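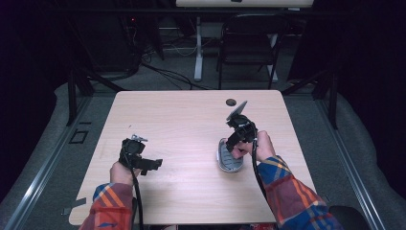
Tabletop Small Things, notes and data card

readme, v6 of the text. Written in a hurry before the Mitton lot get their copy, will tidy later.

What's in it

Short recordings of ordinary small things being handled on a table. Picking up, putting down, turning round, moving from one side to the other, lining up with the table edge. Household bits mostly: dishes, trays, lids, pots, sponges, cutlery, that sort of size. Nothing heavier than a full mug. No food, no liquids, no glass.

500 recordings in all. 79 different objects. Split into 6 groups, see further down.

Why

We wanted plain handling of plain things on a plain table. Most of what we had before was cluttered kitchen worktops, fine for some uses but hard to see what one hand did to one object. So: one table, few things on it, go slow.

The table

Rectangular, pale top with a faint wood grain. Grey carpet under it. Small round cable hole near the far edge, dark inside. Keep the hole in mind if you are masking the background, it gets picked up as an object by anything that looks for round dark blobs. We did not cover it. A couple of people asked us to, but then half the set would have had it and half not.

Light beige top means shiny metal things show up well enough round the rim but pale things do not. White lids are the worst. If you only need clean outlines, leave group 4 out.

Table was wiped down at the start of each session but not between recordings. Expect crumbs and specks. Not labelled, not objects, please dont report them.

Groups

Group 1: flat trays and dishes. Oval, round, square. Includes the silver-rimmed oval one with the slatted grid insert, id Z-tray in the list. Listed as "dish or tray" because nobody agreed what it was for and the label says so on purpose.
Group 2: lids and loose covers.
Group 3: cups, pots, small tubs.
Group 4: pale or white things. Overlaps with 2 and 3, an item can be in both. Check the list before adding up totals.
Group 5: cutlery and long thin things.
Group 6: soft things. Sponges, cloths, a glove.

Activities

pick up
put down
turn (a quarter, or all the way)
slide
line up with edge
pass from left to right, or the other way
hold still with one side while the other does something

Last one is the thinnest. Not enough of it in groups 5 and 6 to be much use on its own. We mean to record more.

Both hands are in use in most recordings, though often only one does the work and the other waits. Waiting side is labelled "idle" even if it drifts a bit. If it touches the object at all it is not idle. Passing over the top of an object without touching = still idle for that side. This caught us out early on so the older labels were gone over again.

How things are named

Object ids start with a letter for the batch. F = Feltby, M = Mitton, Z = Zaki, T = Tollik. Then a short word. F-lid, M-sponge, and so on. Where there are two of the same kind, a letter on the end: M-cup-a, M-cup-b. The batch letter says where the object was gathered, not where it was recorded. All recorded at the one table.

Tollik batch came last and has no group 6 items. Zaki batch is nearly all metal.

Clothes and sleeves

Long sleeves in a good many recordings, some of them boldly checked. Sleeve patterns vary by session. Don't use sleeve as a stand-in for which person, people wore what they liked. No faces, no names, no voices. Sound was stripped from everything before it was copied over.

Background

Office furniture beyond the table, a folding chair, desk legs. Dim back there compared with the table top. Furniture gets moved between sessions and is not labelled. If a chair shifts between one recording and the next, that is just the room being used.

Labels

One line per action: start, end, which side, what action, which object. Times are to the nearest tenth. Start is first contact, end is let go, except for "hold still", where start and end are when the other side starts and ends its own bit.

100 of the recordings were labelled twice by different people. Where they disagreed it was mainly slide versus pick up with light things that barely leave the table. Rule now: if you can see a gap under it, pick up. If you can't tell, slide.

Known faults

- shiny rims flare when the object is tilted, outline goes missing for a moment
- grid inserts and slatted things get odd patterns when the files are shrunk. Use full size for group 1 if you can
- T-spoon and T-spoon-b were swapped in the first list. Fixed in this one
- a few group 2 recordings begin with the lid already being held. Marked "late start"
- object list says "teatowel" in one place and "tea towel" in another. Same thing

Not good for

Anything about force or weight, we didn't weigh the objects. Anything about kitchens as a whole. Telling people apart. Judging how fast somebody tidies, everyone was told to go slowly.

Files

recordings, one folder per group
labels, one file per recording, same name
objects, the full list with ids, group and a few words on each
changes, what moved between versions

Anything in more than one group is stored once, under the lower number, and pointed to from the other.

Using it

Free for research and teaching. Say where you got it. Don't pass on changed copies under the same name, give yours its own name and say what you altered.

To do

more "hold still" for groups 5 and 6
darker table top for the pale things, when we find one
redo the cutlery notes, they were typed up from memory and it shows
settle on one spelling of tea towel

Corrections to the Feltby end, put the recording name and the time in it or we wont find the bit you mean.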